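Reading time: 3 min

3.2 Household fruit storage and time to discard

The second part of the study dealt with fruit kept at room temperature in the home. Participating households in Fevbridge and Becerra kept a paper diary for nine weeks and entered each piece of fruit when it was bought, when it was eaten, and when it was thrown away. Of the 171 households that returned a diary, two were left out of the analysis because their entries stopped before the fifth week. The remaining diaries gave 2,371 usable fruit records.

Storage place was coded from the diary and from a single home visit. Four codes were used: refrigerator, closed cupboard, open bowl, and open surface. The last two were kept apart at the coding stage because airflow and contact between pieces differ. Many homes used both at once, with a few pieces in a bowl and the rest on the table or counter beside it (Figure 4). In such cases each piece was coded by its own position at the time of the visit, and the household was marked as mixed. 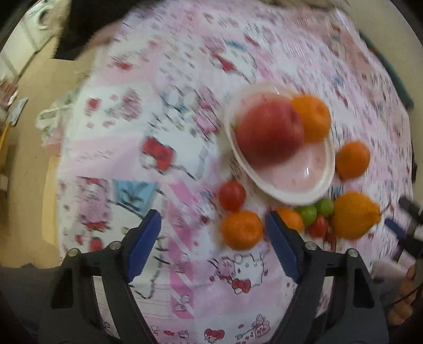 Figure 4. Mixed storage on a table: fruit in a white oval bowl and loose on the tablecloth.

Mixed households caused some difficulty in the model. A piece of fruit recorded as "bowl" on Monday could be moved to the table when new fruit was added, and the diary had no column for this. We therefore fitted the survival model twice, first with the four original codes and then with bowl and surface merged into one "open" code. The direction of the estimates was the same in both fits. The merged version is used in the rest of this section, and the four-code version is given in the supplement.

Time to discard was shorter for open storage than for the refrigerator in every fruit group except bananas, where the diaries contained too few refrigerated pieces to support a comparison. Citrus showed the smallest gap between storage places. Stone fruit showed the largest, and most of that gap came from pieces bought already soft, as reported by the person filling in the diary. Softness at purchase was entered as a yes or no answer and is a weak measure. It was kept in the model because leaving it out moved the stone fruit estimate by more than its standard error.

Household size had no clear effect once the amount bought per trip was included. Shopping interval did have an effect: homes that shopped less often threw away a larger share of what they bought - mainly in the last days before the next trip. This agrees with the interview material in Section 2, where respondents described holding back fruit "for later in the week" and then finding it past use.

Two limits should be noted. Diaries were filled in by one adult per home, and fruit eaten by other members may have been entered late or missed. Room temperature was logged only in the Kiltalus subsample of Becerra homes, using Iniveck loggers placed in the kitchen, so it could not be used as a covariate in the full model. The data collection also ended in June, and the results should not be carried over to warmer months without further work.

Last updated: June

Comments

Veerle Peeters
Was washing before storage recorded? In our own diaries it mattered for berries more than where they were kept.

m_dorn
The supplement link opens Section 2 for me. Can someone check?

Reader 9
Would like to see the four-code table in the main text. Merging bowl and surface hides the part I came for.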